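Search Kenari Help Type a keyword Go

Do whitening boosters do anything for a white sweatshirt with black printing?

Asked by Loredana Pagano, 14 August 2026

I have a white hooded sweatshirt with black lettering across the back and it has gone that tired gray-yellow color, worst at the cuffs and inside the hood. Mostly cotton, some polyester. The tag says wash cold, no bleach.

My sister swears by Stedasora, the powder in the tub, and keeps telling me to buy it. It's $17 at Longo. The label says "visibly whiter in one wash," with two photos that look to me like the same shirt under two different lamps. I've been burned by this kind of thing before. I bought a Molari "brightening" liquid last year and all it did was make the towels smell like a hotel lobby.

So does any of it work, or am I paying for perfume and blue dye? And if it does work, will it eat the black print? I don't want to end up with clean cloth and gray letters.
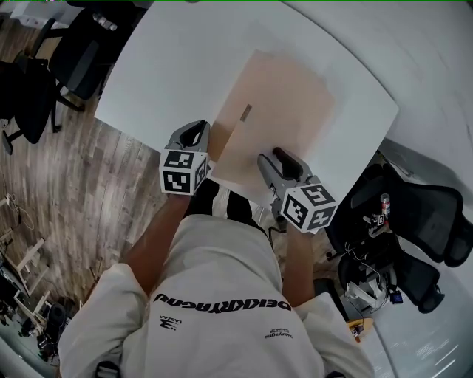 White hooded sweatshirt, black lettering on the upper back.

I wash at 35 minutes on the normal cycle with whatever liquid is on sale. Front loader, fairly hard water. I've read the other threads here and half the replies just say "use vinegar," which I have tried, and I can't say I saw any difference.

3 replies

Brunello Monti

I'd keep the $17 for now. Turn the tub around and read the ingredients. Most of these powders are sodium percarbonate and washing soda, plus scent and an optical brightener. The first one does real work. It lets go of oxygen in warm water and that helps with sweat and food stains. You can buy it plain, in a bag, for a lot less.

The brightener is where I get suspicious. It's a coating that takes in ultraviolet light and gives off blue, so yellow cloth looks whiter in daylight. The dirt hasn't gone anywhere. If "one wash" means "one wash and then stand by a window," fine, but that's a different claim.

What I would try first, in this order:

Use less detergent. Gray cuffs are often old soap and body oil stuck together. If the rinse water is still sudsy you're using too much.

Run the machine empty and hot, and wipe the rubber seal. You may not like what comes off it.

Soak the sweatshirt inside out in a bucket with plain percarbonate, as warm as the tag lets you go. If it says cold then it's cold, and you'll have to be patient, as this stuff is slow in cold water. Overnight isn't crazy. Then wash as usual with an extra rinse.

On the print, it depends what it is. Ink that has been heat-set properly should put up with an oxygen soak. Vinyl letters I trust less, mostly on account of the glue. Dab some on the corner of one letter with a cotton swab, leave it an hour and look at the swab. If it's gray, stop.

And some yellowing is permanent. Polyester holds on to body oil and old brightener breaks down in the dryer. I wouldn't believe anybody who promises you the color it was in the store.

One more thing, about judging the result. Don't do it in the bathroom mirror. White walls, a white ceiling and a yellow bulb will all push your eye around. I've "rescued" shirts at night that were the same old shirts at breakfast. Hold it next to something you know the color of, at the same time of day, before and after. 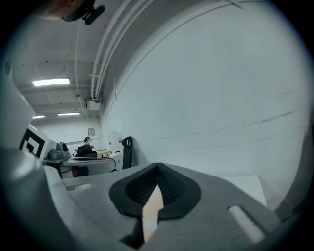

Gray plastic and black rubber with a white room behind.

If you do buy the Stedasora anyway, do one cuff and leave the other alone. That would tell you more than the label does.

Llinos Sayce

Vinegar. Half a cup in the rinse. Been doing it for years and everything is white as snow.

Ilaria Sanna

Brunello covers most of it. I'll disagree on one point, which is that hard water matters more than he lets on. We moved from a soft water town and everything went dull by September, same machine, same detergent. A spoonful of washing soda in each load helped. A softening additive helped a bit more, though I changed two things at once so don't take that as proof.

I've used Stedasora too. It got tomato out of a pillowcase. On general gray I couldn't tell you it did a thing, and I wanted it to, having paid for it. The tub is mostly air, by the way.

Also check that the sweatshirt isn't just cream. A few of mine came that way and I'd forgotten until I found the spare drawstring in a drawer.

Comments

Debora Mancuso: Are we sure about the overnight soak? I left a printed tee in oxygen powder until morning and the letters cracked. They may have been cracked already, it was an old tee.

Brunello Monti: Could be either. That's why I said test a corner. What kind of print was it?

Debora Mancuso: No idea, shiny and kind of rubbery.

Brunello Monti: Sounds like vinyl. I'd keep that out of a long soak.

Llinos Sayce: I have never had letters crack with vinegar.

Loredana Pagano: Did the swab test, came up clean. Soaking it tonight in the plain stuff, left cuff outside the bucket. My sister says I'm doing it wrong.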